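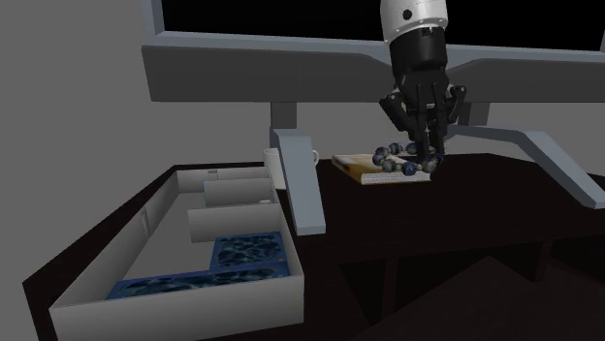
Ralex fault 16: questions and answers

What is fault 16?
The hand stops during a lift and keeps its last grip force. The log says "grip lost", but the object can still be in the fingers. We see it mostly in the bead tasks of the Cantero simulation.

Is it dangerous?
In simulation, no. On a real arm, yes – the hand may open without warning when you clear the fault. Keep your own hands away until the power is off.

Why do beads cause it and blocks do not?

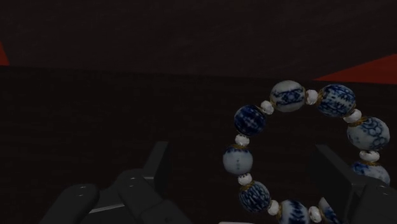

The controller compares finger position with the force it expects, and this works well for one solid body. A string of beads is many bodies joined together, and each one can roll a little. With large round beads and small white spacers between them, as on this bracelet, a finger can slide from one size to the other. The force then drops for a moment and the controller believes the object has gone.

Can I simply raise the grip limit?
Please do not. Ryota Murakami tried this in October, and after 300 lifts the fault came less often, but the contact forces were much too high.

What should I do now?
Save the log first, then reset the task. Do not press "resume". Version 18 will wait longer before it reports a lost grip.

Who can I ask?
Write to Hawi Ejigu and attach the log.

Last changed 12th April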